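The Horkix Trial

Part one: Forty-two days

The Horkix came to us on a 42-day trial, which Monique reckoned was 41 more than she needed. She'd signed the papers in April standing up, coat on, with the sales bloke from Boyer holding the clipboard like it might bite her.

I should say who we are. Gelthorpe Refurbishing does up old office computers and sends them off to schools and libraries and anyone else who'll have them. I've been on the benches for years. Monique Tanguy owns the place. Refugio Bautista does the memory and the processors, or did, because processors were what the Horkix was for – you buy it as a kit, arm and gripper and a printed tray to hold your parts, and you pay extra for what Boyer calls the care plan.

"What does it care about?" Refugio asked.

"You," said the sales bloke, and laughed, and nobody else did.

I was put in charge of the review. Boyer wanted 500 words at the end of it, good or bad, and they'd knock a bit off the price if we bought. I got a notebook out of the stationery cupboard and wrote HORKIX on the cover and felt pretty important, to be honest.

The first week I wrote down everything. How it took the colour of the light badly after four in the afternoon. How you had to lay the tower on its side just so, and how it would stop over the tray and seem to think. Refugio pulled up a stool and watched it the way my nan used to watch a new neighbour unload a truck. He didn't say a word until morning tea.

"It's gentle," he said, sort of annoyed.

And it was! I've bent pins, we've all bent pins. I once wrecked a perfectly good board by sneezing. The Horkix came down over a chip like somebody picking up a sleeping mouse, and I wrote that in the notebook and then crossed it out, because I didn't think Boyer would print it.

By the third week we'd stopped standing around it. I'd lift the lever on the socket, set the chip in its pocket on the tray, press go and wander off to label keyboards. Refugio had moved to the next bench along and was doing power supplies, badly, with the radio up. 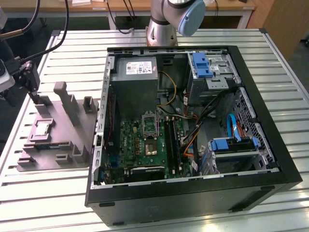
Part two: The Orari job

Orari was a school out past the river, and they wanted 386 machines before the new term. Monique read the number out twice. Then she rang Boyer and asked if we could hang on to the Horkix a bit longer, in a voice I'd only ever heard her use on the bank.

We ran two shifts. I took the late one, me and the arm and a thermos, and I'll admit I talked to it. Mostly about my sister's wedding. Around midnight it stopped dead with a fault light on, and the care plan number played me a pan flute for almost an hour.

So I rang Refugio. He turned up in his slippers, looked at the tray, and wiped out one corner of the pocket with his little finger.

"Crumb," he said.

"Of what?"

He looked at my thermos, and then at the biscuits next to it.

He stayed, though. He made himself a tea and dragged the stool back over to where it used to be, and when the arm started up again he leaned in with his chin on his fist.

"Slower on the way down," he told it. "There you go."

I got the notebook out and started on my 500 words.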